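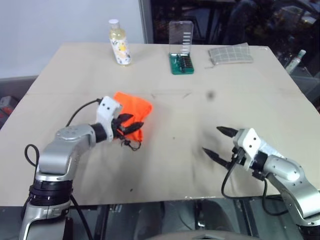

Gillespie Menzies replied that 1000 demos of one cloth is a waste of a month and we should be doing 3 cloths at a third each. ok. Fair hit. Going to answer in a thread bc it doesn't fit in one post

Search posts, people, tags
5 min read

1/ so the setup. two arms, one table, one operator on the leader pair. Task is "pick up cloth, fold cloth, put cloth down". Sounds like nothing. It is eating my whole life

2/ Gillespie's point is basically variety beats volume. I agree with that in general!! I just don't agree for week one. Week one you are not teaching the arms, you're teaching the operators

3/ count as of 16th February: 436 episodes kept. Kept meaning somebody watched it back and said yes. The recorded number is a lot uglier and I'm not posting it

4/ why episodes get tossed, most common first:
- operator stopped to think and the arms just hang there
- dropped and regrabbed, and the regrab was weird
- started with the cloth already half folded from last time
- timestamps off between the two sides

5/ that first one. Man. A pause is fine for a person. For the policy a pause is a thing you do. We trained an early one on unfiltered stuff and it would get to the cloth and wait. just wait. Forever basically

6/ fix was dumb. Say the whole fold out loud before you hit record. Left picks up corner, right takes the other, lay it down, fold over. Then record. If you forget midway, kill it and start agian

7/ orange cloth bc it pops against the tan sheet. Yes I know that is cheating. Yes there are other colors coming

8/ the sheet has smudges and creases in it and I got asked twice if I'm going to change it. No. I want wrinkles. A model that only works on a clean surface is a model that works in my room and nowhere else

9/ same with the stuff along the back edge. Bottle, the little bit case, gray checkered pad. They stay in view. We shuffle them between batches, swap one out, take one away. Not part of the task, the policy has to learn to not care

10/ learned that one from Girkiveck (old project, don't look for it, the repo is a mess). Every single demo had the same mug in the same spot. Moved the mug, success went to zero. It was steering off the mug

11/ someone in the replies wants to know about loose threads on the cloth. Leave em. Tried trimming, then the next cloth had threads and the grasp point shifted. Rather have it in the data from the start

12/ cables. I have opinions. Leave slack in the loop at the gripper or the wrist fights you near the end of its turn and the operator starts compensating without noticing. You get a hundred episodes with this tiny sideways lean in them. Ask me how I know

13/ grippers: serrated fingers on the left are decent on cloth. Thin fabric is still a pain, you pinch and get one layer when you wanted two. Or two when you wanted one. No force sensing in this setup so it's all eyes

14/ which brings me to views. Head camera plus one on each wrist. Head alone gets you to the cloth fine but can't tell you how many layers you've got. Tried dropping the wrist ones to save disk. Put them back the next day

15/ disk. oh my god the disk. Frimpong (our storage box, it's named after nothing, it came that way) filled up mid session and the recorder kept going like everything was fine. Empty files. Lovely afternoon

16/ now the recorder checks free space before every episode and beeps. I hate the beep. Beep stays

17/ labels: success / fail / weird. Weird is my favorite. If you can't decide in a couple seconds it's weird and it goes in its own folder and we argue later. Stopped a lot of bickering over what counts as a fold

18/ on keeping failures: yes keep them. Especially the ones with a recovery. Slipped, reached again, got it, finished smooth. That is gold, the policy will slip too and needs to have seen what to do next. What I toss is the slip followed by five seconds of panic

19/ operators get tired faster than you'd think. Twenty five minute blocks, then swap. Late in a block the paths get lazy, arms cut corners, the second hand shows up before it's needed and hovers there with the fingers open. Some of that is fine. All of it, not fine

20/ for the tooling people: collection runs on Varurik, which is our own thing, mostly a recorder and a button. Playback and sorting in Jorex. I'd love to have one tool. I don't have one tool. Next question

21/ sync bug from last week is fixed btw. Left arm was logging the commanded position and right arm was logging the measured one. For who knows how long. Looked totally normal in playback bc the gap is tiny. Check yours. seriously go check

22/ so Gillespie, where I land. 1000 on this cloth stays the target. Not changing it halfway, I want one clean set to measure everything else against. THEN your three cloths, and a towel, and something horrible like a sock

23/ total across all tasks is 3966 if anyone's keeping score, and a good chunk of that is bottle and lid stuff from July that I wouldn't train on today. Different mounts, different camera angle. It's on disk. It's taking up space. I can't delete it, I'm weak

24/ small test planned before then tho. Train at the halfway mark, same cloth, new start positions only. If it can't find a corner from a new start then more of the same won't save me and I'll owe Gillespie a coffee

25/ also yes will share the checklist, two of you asked. It's one page and half of it is "did you hit record". Needs a cleanup first, there's swearing in it

26/ ok block starts in four minutes, gotta reset the table. will answer the wrist camera mount questions tonite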